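Ustwood 双臂桌面操作项目：中期进展报告

分类：项目动态 / 末端执行器与控制
阅读时间：13 分钟
分享 8　评论 0

本报告涵盖四月至今的工作，内容是夹爪手指、相机机位和控制器三项对比。机械臂本体不在对比范围内，左右两臂沿用上一阶段的设备和安装位置。上一次报告里提出的采购申请已经批下来，两套候选手指和一台备用控制器均已到货并装机。

一、总体进度

按合同附件的任务表，本阶段应完成手指对比、机位对比，并给出控制器的初步意见。手指对比已经做完，机位对比的数据采集做完，标注还差一部分。控制器只做了延迟和抖动两项，接触力方面的测试没有开始，原因见第四节。

到提交本报告时，有效回合共 136 个，其中 80 个属于手指对比，其余归机位和控制器两项。所谓有效回合，指从复位姿态开始、按任务单走到结束或明确失败、各路录像和关节数据都完整的一次操作。录像缺段、时间戳对不上的回合一律不计入。四月里有一批数据因为时钟没有同步，全部作废，作废的部分没有用来凑数。

人员方面，Clodagh Mulligan 负责夹爪和夹具，Cayetano Benítez 负责控制器和通信，Madalena Sequeira 负责相机标定与数据检查，Benvinda Teixeira 负责操作排班和任务单。报告由 Aurora Loureiro 汇总。

二、手指对比

候选的两套手指分别是 Grasto 的平面手指和 Brulari 的带软垫手指。两套都装在同一种平行夹爪上，开合行程不变，只换指尖部分。换装后重新做零点，并用同一块标定块检查闭合间隙。

任务单沿用厨房类物品，包括从藤编托盘里取放玉米、从架子上取盘子、从杯架上取杯子、拉开抽屉并处理抽屉里的小袋。选这些物品是因为几何差别大：玉米表面不平，盘子只能夹边，杯子挂在木钉上，取下时要沿着钉子的方向退出来，小袋又轻又薄，平放时几乎没有可以夹的高度。

布置时左臂一侧放托盘和盘架，右臂一侧放抽屉，杯架放在两臂都够得到的远端。桌面中间留空，作为交接区。
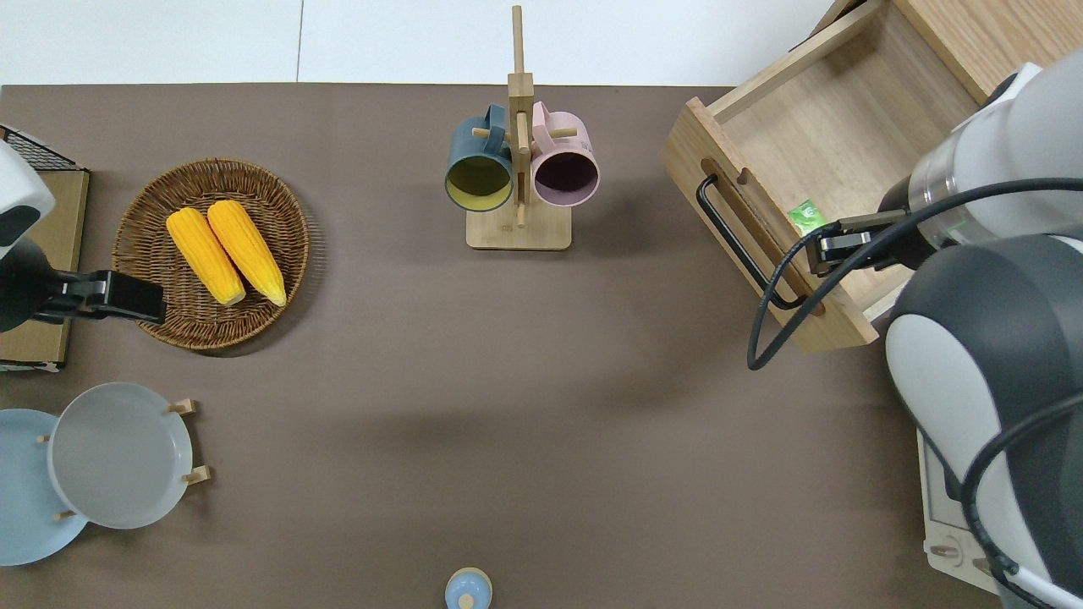
2.1 各任务的结果

手指对比的 80 个回合里，判为失败的有 13 个。失败的定义在任务单里写得比较严：物品掉落、把相邻物品带倒、超过规定时间，三者有其一即算失败。操作员中途主动放弃也算。

取玉米一项，两套手指没有拉开差距。平面手指夹在玉米中段时会有轻微转动，但不影响放下。软垫手指夹得更稳，放开时偶尔粘连，需要多张开一点。操作员普遍更愿意用平面手指做这一项，理由是松手干脆。

需要单独说明的是托盘边缘。托盘是藤编的，边沿有一圈编起来的厚边，手指从侧面靠近玉米时必须从边沿上方越过去。左臂的手指停得偏低，就会先碰到边沿，把整个托盘推走。任务单因此加了一条：左臂接近托盘时，先在边沿上方停住，再下降。加了这一条以后，推走托盘的情况没有再记录到。

取盘子一项，软垫手指明显好用。盘子斜靠在架子的木钉之间，指尖要从盘沿插进去，可用的空隙不大。平面手指更薄，插得进去，但是夹住后盘子会绕着接触线摆动，碰到旁边的盘子。软垫手指稍厚，插入时要更小心，夹住后基本不摆。失败回合里占比最高的就是平面手指取盘子。

取杯子一项，失败多数出在退出方向上，和手指的关系不大。换一个操作员，结果差别比换一套手指还大。Benvinda Teixeira 建议下一阶段把这一项从手指对比里拿掉，改作操作员培训的考核项，我们同意。

抽屉一项分成两步，先拉开，再处理里面的小袋。拉开抽屉用的是横杆把手，两套手指都能勾住。难点在第二步：手指伸进抽屉以后，两侧都是木板，腕部能转的角度有限，指尖又要贴近底板。平面手指可以贴着底板把小袋铲起来一角再夹，软垫手指因为前端圆，常常把小袋推到抽屉角落。

2.2 线缆问题

右臂腕部的线缆从腕部绕出一个比较大的弧，经过抽屉把手附近再回到臂上。手指伸进抽屉时，线缆和把手的距离太近。有一次线缆挂在把手上，操作员抬臂时把抽屉一起带动了，幅度不大，没有损坏，但是那个回合只能作废。

Clodagh Mulligan 试过用扎带把线缆固定得更紧，结果腕部转到一侧极限时线缆绷直，也不行。目前的处理办法是在任务单里限制右臂进入抽屉的姿态，长期办法是换一段更软的线，并在小臂上加一个导向座。导向座的图纸已经画好，打样费用列在第六节。

2.3 手指的结论

建议左臂装 Brulari 软垫手指，右臂装 Grasto 平面手指。左臂主要处理托盘和盘架，右臂主要处理抽屉，各取所长。代价是两臂不再对称，已有的一部分双臂策略是按对称手指训练的，需要补采。补采量由 Madalena Sequeira 估算，估算结果随下一次报告提交。

磨损情况也做了记录。软垫表面在做完全部手指回合后出现发亮的区域，用手摸能感觉到变滑，但夹持没有受影响。供应商没有给出更换周期，我们打算自己定一个，到期就换，不等出问题。

三、机位对比

参与对比的是头部机位和桌边固定机位，两者同时录制，用同一个时钟。头部机位看得到两臂的指尖，朝向和操作员习惯一致。固定机位从侧上方看桌面，适合检查物品之间的前后关系，也适合事后判定失败。

四月作废的那批数据就出在这两路之间。当时固定机位的采集程序装在另一台电脑上，时钟慢慢漂移，单看一段录像看不出来，叠到关节数据上才发现手指闭合和画面对不上。现在两路采集都移到同一台电脑，每次开机先拍一次同步闪灯，检查脚本通过后才允许开始。

标注方面，目前由标注员在两路画面里分别标出物品类别、位置和接触时刻，再对照合并。头部机位的画面里两臂经常挡住物品，接触时刻反而好标，因为指尖离得近。固定机位相反，物品轮廓完整，接触时刻要靠关节数据帮忙。
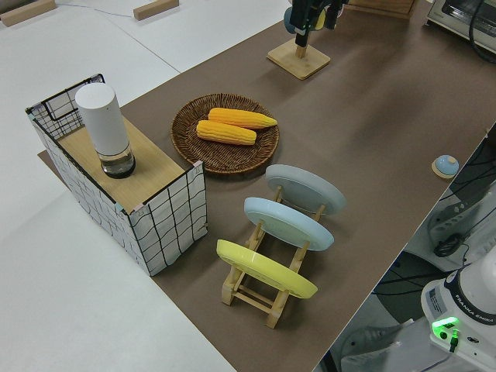
深度数据的质量是机位对比里分歧最大的一项。两路都能给出可用的桌面平面，误差在任务允许范围内，但是对具体物品的表现很不一样。最麻烦的是放在木板上的那只白色研磨器：上半截是哑光的圆柱，深度很干净，底座是透明的，里面又发暗，深度图上经常缺一块，看起来像圆柱悬在木板上方。用深度估计它的高度，结果会在几个值之间跳。盘架是另一个例子，灰、浅蓝、黄三只盘子斜靠着排成一列，黄盘在最前面，后面两只被挡去一部分，只靠固定机位的深度分割，偶尔会把相邻的两只合成一个物体。加上颜色信息以后能分开。藤编托盘和两根玉米没有这类问题。

Madalena Sequeira 的处理意见是：研磨器底座不再用深度，改用彩色图像里圆柱的下沿推算；盘子分割必须同时用颜色和深度，不能只用其中一种。两条意见都已经写进检查脚本。透明底座一类的物品下一阶段会多选几种，单独列为一组。

固定机位的支架也需要改。现在的支架固定在桌子旁边，和桌子不是一体，有人碰到桌子或者支架，外参就变了。我们每天开工前做一次标定检查，变化超过阈值就重做。重做一次要占用上午的一段时间，对排班有影响。Cayetano Benítez 提议把支架直接夹在桌沿，试装过一次，机械臂快速运动时画面有抖动，所以没有采用。

另外考虑过在腕部再加一路相机，本阶段没有做。腕部线缆已经偏多，在导向座装好之前再加一根线，风险大于收益。

四、控制器对比

现用控制器是上一阶段留下来的自研版本，对比对象是 Simanjuntak 控制器。两者都以位置指令方式工作，上层程序不变，中间用同一套接口转换。

延迟测试的做法是从上层发出阶跃指令，记录关节编码器开始变化的时刻。自研版本的延迟分布比较宽，空载时尚可，录像程序同时运行时会出现长尾。Simanjuntak 控制器在两种情况下都没有超过 8 毫秒，分布也窄。这一项结论比较清楚。

抖动测试让手臂保持静止，记录末端的微小位移。两者接近，差别小于标定误差，不能据此下结论。

接触力方面的测试没有开始。Simanjuntak 控制器的力阈值设置和我们现有的急停逻辑有冲突：急停触发后，控制器会自行恢复到上一条指令的位置，而我们的规定是急停以后必须保持不动，由人确认再恢复。Cayetano Benítez 已经和供应商沟通，对方提供了一个配置项，可以关闭自动恢复。配置项需要先在不带夹爪的情况下验证，验证通过之前，右臂不做任何有意接触桌面或抽屉底板的测试。

验证排在下一个周二，需要两个人同时在场，一人操作，一人守急停。如果通过，接触力测试可以接着做，整个控制器对比会比原计划晚，但不影响最终交付的时间。

五、存在的问题

操作员之间的差异比预想的大。取杯子一项前面已经提到，抽屉一项也有类似情况。现在的排班是每人连续做一组，同一组里只用一套手指，这样一来操作员和手指两个因素混在了一起。四月中途发现这个问题以后，改成每人两套手指都做，先后顺序轮换。改之前的回合仍然保留在手指对比里，但是比较时按操作员分开看，没有直接合并。审阅时如果希望只看改排班以后的数据，我们可以单独导出。

桌面布线需要整理。桌子右侧下方的线缆集中在供电插排附近，查找一根线要花不少时间。有一次换备用控制器时拔错了插头，好在手臂处于断电状态。现在每个插头都要求贴标签，已经贴了一部分。

任务单版本管理也不够严格。托盘那一条加进去以后，有一位操作员仍在用旧版打印件，做了几个回合才发现。旧版打印件已经收回，任务单改为只在屏幕上显示当前版本。

六、经费与申请

本阶段支出在预算以内，手指和备用控制器是主要部分，明细见财务附表。申请调整的有两处：一是把原定用于第三套手指的费用转为线缆导向座的打样和软线采购；二是把固定机位支架的改造列入设备费，原预算里没有这一项，差额可以从差旅费中调剂，总额不变。

第三套手指不再采购的理由是，前两套已经能覆盖任务单里的物品，而线缆问题会影响抽屉一项的全部回合，优先级更高。

七、下一阶段安排

先完成 Simanjuntak 控制器的急停验证，再做接触力测试。与此同时安装导向座，装好后重做一小组抽屉回合，与现有数据比较。左右臂换装不同手指后开始补采，补采期间两路相机都开。

机位对比的剩余标注由 Madalena Sequeira 安排，标完后提交完整的误差表，包括透明底座一组。支架改造方案等经费调整批复后再定，批复之前继续沿用每日标定检查。

需要资助方回复的事项有三件：第六节的两处调整是否同意；手指对比是否需要单独导出改排班以后的数据；控制器部分是否接受分两次提交结论。回复请直接发给 Aurora Loureiro，抄送 Cayetano Benítez。

标签：夹爪对比、双臂操作、控制器、进展报告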